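4月6日　星期一　发酵笔记（鲁邦种，第二轮）

早上一进门先去看罐子，涨了一倍还多！上周换了Trusa的全麦粉以后，这罐种像换了个脾气，酸味干净，带一点点苹果皮的香，搅开来里面全是细密的网。上一轮用白粉喂的那罐到现在还是懒洋洋的，表面一层水，闻着冲鼻子。两罐我都留着，白粉那罐改成一天喂两次，再看三天。

今天的面团：
Trusa全麦　171克
Quintanilla高筋　其余部分，总粉量522克
盐　10克
种　按老比例，没动

水先加了八成，剩下的分三次揉进去。全麦吸水慢，第一次加完看着像一锅粥，千万别慌，盖上布放半小时再摸，完全是另一块面。我每次到这一步都特别开心，手指戳进去，它慢慢往回弹，比什么仪器都准。
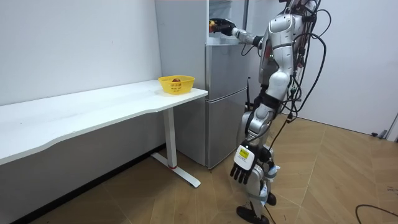 接着说折叠。这次做了四次，间隔半小时，前两次手劲可以大些，后两次只是把面拎起来让它自己垂下去。第三次折完表面已经很光了，我差点想就此停手，还是老老实实做完第四次。上次在Clumora那边试烤，少折了一次，切开以后底部有一条密实的带子，吃起来发黏。

冷藏发酵这一段我想多记几句。以前总觉得放进去就不用管，后来连着几炉酸度忽高忽低，才开始拿温度计一层一层量。上层和下层差得比我想的多，靠门的位置又是另一回事。现在的做法是面团固定放同一层，发酵篮外面套袋子，袋口折两道，不扎死。Berketti那只旧藤篮很好用，撒米粉和面粉各半，脱模一点不粘。新篮子要多撒，第一回还得先抹一层薄薄的粉浆晾干。

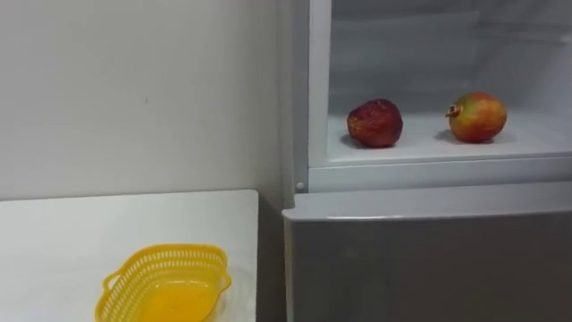 Vaughn Kasprzak看完上一页笔记，在边上用铅笔写：冷藏时间别只盯着钟，面团进去之前涨到几成才要紧，你两炉酸度不一样，多半是进去的时候就不一样。他说得很对，我翻回去查，果然那两次室温发酵的终点都没记。从今天起用直筒量杯留一小块样面，贴胶带做记号，涨到六成就进冷藏。今天这块到六成花了三个多小时，比预想的快，大概是种太精神了，哈哈。

割包也练了。刀片斜着进，手腕别停，一刀到底。昨天那只犹豫了一下，耳朵就断成两截，中间鼓出一个包，味道倒是照样好。烤箱先用最高温烧透，入炉后降下来，前半段给蒸汽，开盖以后约200度烤到颜色够深。我越来越喜欢烤深一点，皮的香气完全不同，有点像炒过的榛子。凉透再切，这条我自己老犯规，今天把刀锁抽屉里了。 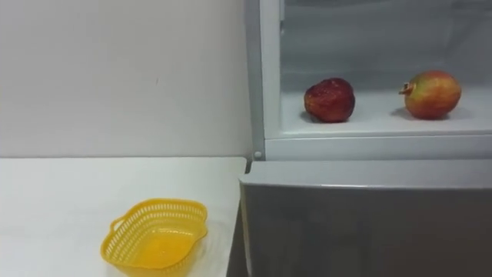 全麦比例还能再往上加吗？再加一成应该没问题，不过水要跟着加，折叠的手法也得更轻，先把现在这个配方连做三炉，稳了再动。

待办：
种留50克左右，其余拿去做薄饼，加葱花和芝麻。
白粉那罐换个干净罐子，旧罐口结了一圈干壳。
Quintanilla的粉只剩半袋，下单时顺便问问有没有石磨的黑麦，九月那批黑麦香得不得了，到现在还惦记。
样面的胶带记号要写上时间，别又只画一条线。

明早六点半出冷藏，直接入炉，不回温。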